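Ticket 197 - Elmont playroom, table set
Status: open
Reported by: Wungate front desk

Leaf on the red play piece from the Tokarz set keeps working loose. Re-glued in June, loose again after 12 days. The green block and the round wooden bowl are fine. 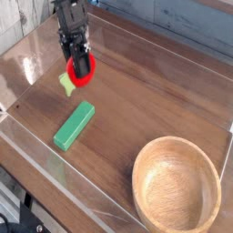 Glue used was the clear one from Wustmont, left 22 hours before the set went back out. Bowl wiped with a dry cloth only - no oil.

Update, 4:10 pm: asked for a spare, part 295. Keep the set on the table until it arrives.
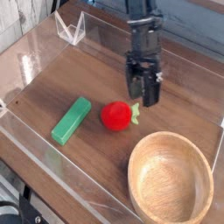 Block, toy tomato and empty bowl on the table.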